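# Tema 6. Filtración biológica en estanques ornamentales y de baño

Apuntes de la asignatura Agua en el Jardín. Segundo bloque, sesión de octubre.

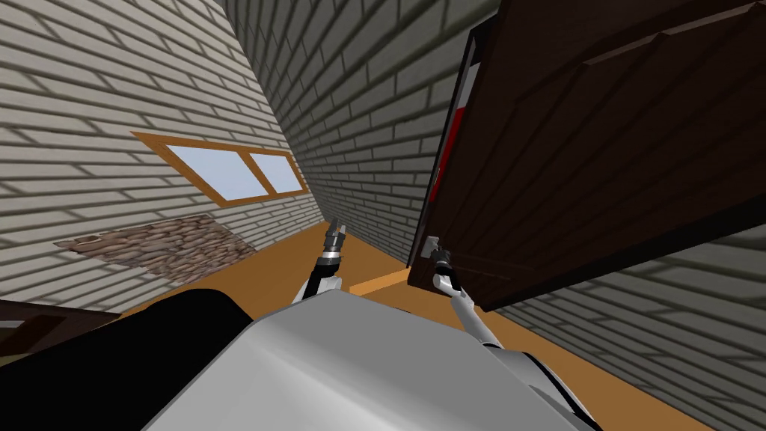

Muireann Mac an tSaoi objeta que el término «filtro biológico» se emplea con demasiada holgura en los pliegos de jardinería, donde suele designar cualquier lecho de grava con plantas, y propone reservarlo para los sistemas en los que el caudal atraviesa efectivamente el sustrato. En estos apuntes se adopta su criterio. Una zona plantada por la que el agua pasa en superficie se llamará *zona de regeneración pasiva*.

## 6.1 Balance de nutrientes

El factor limitante en agua dulce ornamental es, por lo general, el fósforo. Las entradas habituales son:

- agua de llenado y de reposición;
- escorrentía de praderas abonadas;
- hojarasca, polen y polvo;
- bañistas, aves y peces.

Las salidas son menos numerosas: siega y retirada de biomasa, extracción de lodos, renovación del medio filtrante. El fósforo no tiene una vía de salida gaseosa significativa, a diferencia del nitrógeno, que se pierde en parte por desnitrificación. De ahí que la planta segada deba sacarse del vaso y no dejarse en la orilla.

## 6.2 Tipos de lecho

**Flujo horizontal subsuperficial.** El agua entra por un extremo y recorre la grava por debajo de la superficie. Poca pérdida de carga, oxigenación escasa. Tiende a colmatarse en la cabecera.

**Flujo vertical descendente.** Reparto en superficie mediante tubos perforados y recogida en el fondo. Mejor oxigenación. Exige un reparto uniforme; un tubo desnivelado concentra el caudal en una franja y deja el resto del lecho casi inactivo.

**Flujo vertical ascendente.** Se usa con granulometrías gruesas y prefiltro. Los lodos quedan en la cámara inferior, que debe tener purga accesible.

## 6.3 Caso de cálculo: estanque de Basumgate

Volumen del vaso: 531 m³. Superficie de agua: 170 m². Se proyecta un lecho vertical descendente con bomba de 40 m³/h en funcionamiento continuo.

Tiempo de recirculación:

t = V / Q = 531 / 40 ≈ 13,3 h

El resultado es aceptable para uso ornamental con peces en baja densidad. Obsérvese que la profundidad media (531 / 170 ≈ 3,1 m) es alta para un estanque de jardín. La aspiración de fondo resulta obligada si se quiere evitar la estratificación estival, y conviene combinarla con un rebosadero perimetral o un skimmer que retire la materia flotante antes de que sedimente.

La pérdida de carga en el lecho se estima en unos 2 kPa con el medio limpio. El dato corresponde a la puesta en marcha; para elegir la bomba hay que trabajar con el lecho parcialmente colmatado y sumar las pérdidas de tuberías, codos y válvulas.

## 6.4 Vegetación

| Franja | Especies | Observaciones |
|---|---|---|
| Ribera | *Iris pseudacorus*, *Lythrum salicaria* | Siega a finales de otoño |
| Lecho filtrante | *Carex acutiformis*, *Juncus effusus* | Sin tierra vegetal ni abono |
| Agua profunda | *Nymphaea alba* | En cesta; evitar corriente directa |
| Sumergida | *Myriophyllum spicatum* | Controlar la expansión |

*Phragmites australis* se excluye de los lechos con lámina: sus rizomas pueden perforarla.

## 6.5 Errores frecuentes en los proyectos entregados

1. Grava caliza en lechos con agua blanda, sin análisis previo.
2. Coronación del vaso a ras de la pradera. La lluvia arrastra el abono al agua.
3. Bomba sin válvula de retención cuando el lecho queda por encima del nivel del vaso.
4. Siega programada en primavera, con la biomasa ya descompuesta.

En los planos de Mulitz aparece además el punto 3 resuelto con una arqueta sin ventilación; se comentará en clase.

## Trabajo para la próxima sesión

Repetir el cálculo de 6.3 para el estanque de Kurek, con los datos de la hoja repartida, y justificar el tipo de lecho elegido. Incluir esquema hidráulico con cotas. Entrega antes de las 9:00.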